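Topic: Order-of-removal result from the paper bag bin, looking for holes

yamila_carrasco
OK so we finally have numbers on the "which one first" method (the hand picks whatever has the least stuff on top of it, then looks again). Keys, a sponge, a toy carrot and a pink plush toy, all piled in a paper bag. 697 tries total, and 355 of them were with the new ordering.

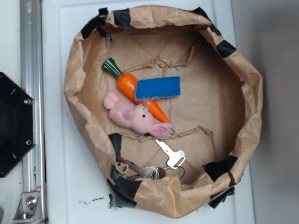

Sponge over carrot, pig up against the carrot, keys off by themselves.

The baseline just goes for the nearest thing. New ordering gets the right first pick 80 percent of the time and I'm pretty happy with that!

santino_a
Is the arm blocking the overhead camera when you look again? That killed us in February.

yamila_carrasco
Yeah, it does if you look too early.

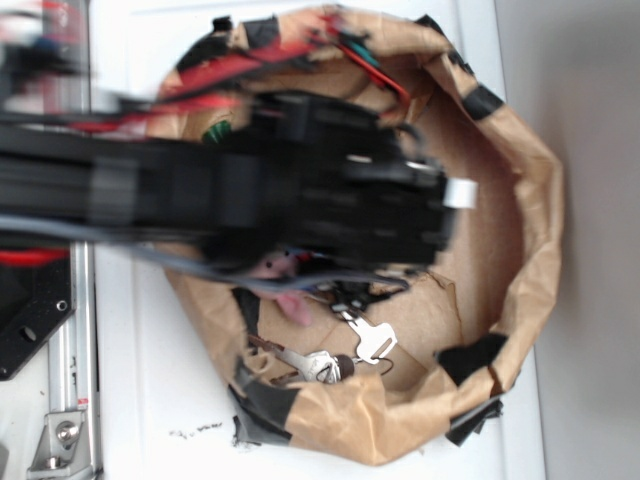
So we only trust the overhead view once the arm is back out, and until then it's wrist camera only. Costs time, but the ordering got way less jumpy.

hortensia.o
I don't buy the 80. Four things is hardly a pile. Half of those first picks would come out right by luck.

yamila_carrasco
Fair, but luck would help the baseline too, and they got the same piles.
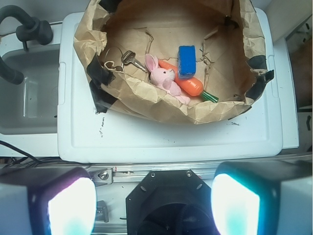
Rocío Taipe thinks the bag matters more than the pile, and she'd like to see the whole set rerun in a stiff bin before anyone compares methods.

santino_a
Agree with Rocío. Also, do you throw out smeared wrist shots?

yamila_carrasco
Nope, they all stay in.

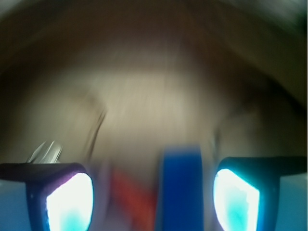
Wrist view with heavy motion blur.

hortensia.o
Then I'd want the score with and without those. Still not sold.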